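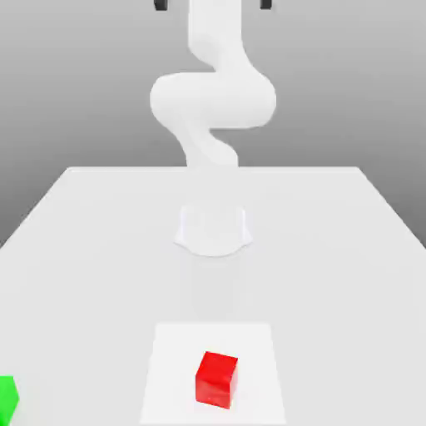

Simgate is a simulated test bench for comparing robot grippers, arm controllers and virtual cameras on simple tabletop tasks. It was developed at the Drirnstead robotics workshop and is used mainly to decide which combinations of hardware and software are worth setting up on a real arm. The name is used both for the software and for the set of tasks supplied with it.

Background

Simgate grew out of an earlier tool called Calton, which could test only one controller at a time and had no camera model. Results from Calton were hard to compare, as each user placed the arm and the objects differently. Simgate fixed the layout of the bench and stored it with every set of results. Task files written for Calton can still be loaded, although their friction values have to be entered again by hand.

Layout

The standard bench is a plain pale table with a single white arm standing on it, set against a grey backdrop. A square white mat lies in front of the base of the arm. Coloured cubes serve as the objects to be handled. In the basic task the target is a red cube on the mat, and a green cube off the mat acts as a distractor. Each run begins with the arm upright, the gripper open and held well above the table.

Surfaces are left without texture so that differences between runs come from the gripper or controller under test. A version with patterned surfaces exists but is kept for camera work. Because the arm, table and mat are all close to white, the base of the arm can be difficult to separate from the table in the rendered picture, and edge-based vision methods tend to do poorly on the standard bench.

Test procedure

A full comparison consists of 600 runs for each gripper. The target cube is moved and turned slightly between runs, within the limits of the mat. The same list of starting positions is used for every gripper, so that no design is given an easier set. A run ends when the cube has been lifted and held for 2 seconds, when the time limit is reached, or when the arm touches the table.

The log records the closing force, the path of the arm and the final position of both cubes. Moving the green cube counts as a fault even if the red cube is lifted correctly.

Grippers and controllers

Simgate is supplied with 16 gripper models. Most have two parallel fingers and differ in finger length, width and pad friction. The reference model has black fingers and a wide opening, and scores for the other models are given relative to it. Wide openings forgive small errors in position but need more clear space beside the target, a drawback when the distractor is placed close to the mat.

Two controllers are included. The position controller follows a planned path and closes the gripper at a set point. The Onyeka controller corrects the path during the approach using the camera picture. It is slower, but copes better with cubes that have been turned away from the edges of the mat.

Limitations

Contact between finger and cube is modelled in a simple way, and soft pads in particular grip more firmly in Simgate than on a real arm. Cable drag and wear are not modelled. The arm is also assumed to be rigidly fixed to the table.

A later release added 1094 recorded starting positions for camera comparisons. These have not been used for gripper scores, which remain tied to the original list.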